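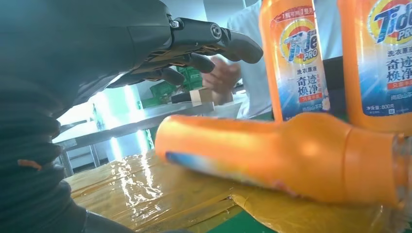
Bottle Week at the Traver Robotics Club
30 September 2019

Hi again! I promised everyone a proper gallery after our last meetup, so I finally sat down and went through the photos (all 795 of them, help). I kept the good ones. If you're new, we're a student club, we meet in the long room at Gunmont, and this semester's project is called Pal. Pal's job is to pick things up off a table and put them down again without drama, and we want it doing that well enough to enter Rovthorpe in December.

We picked detergent bottles for this round because they're annoying in all the right ways. They're shiny and slippery and they roll if you so much as look at them. The Rovthorpe rules give you 60 points for a clean grab and the rest, up to 100, for setting the bottle back down nicely, and I really want those last 40. My share of the work is the grasp code, so when a bottle goes flying you can blame me.

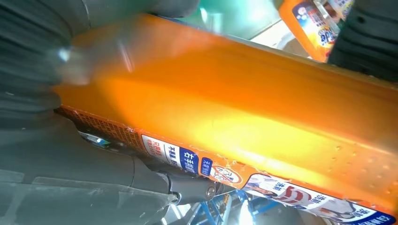
Most of my evenings lately have gone into squeeze force. Too gentle and the bottle slides right out, too hard and the sides start to give and the whole thing twists. I've got 29 versions of the settings saved on my laptop with names like "softer" and "softer again" and "ok this one," and yes, I know, I should be using real version numbers. Labels are their own headache, by the way. Once the edge of one starts lifting, the fingers get a different kind of grip there than they do on bare plastic, so I've been trying to aim a little higher up.

The other half of the group has been working on getting two hands to share a table. Who goes first? Which hand gets the bottle in the middle? We argued over that through an entire bag of pretzels and ended up with a simple rule, closest hand wins, and we'll see how long it lasts.

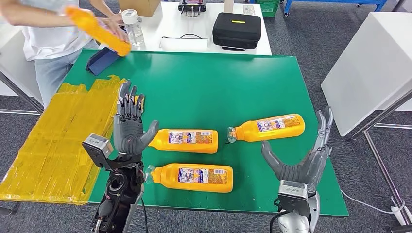 Three orange bottles on the green mat, a hand on either side, and one more bottle in a human hand at the back.

Next up is standing bottles back upright, which I'm a little scared of. Come by and watch if you're on campus, and bring pretzels, we're out!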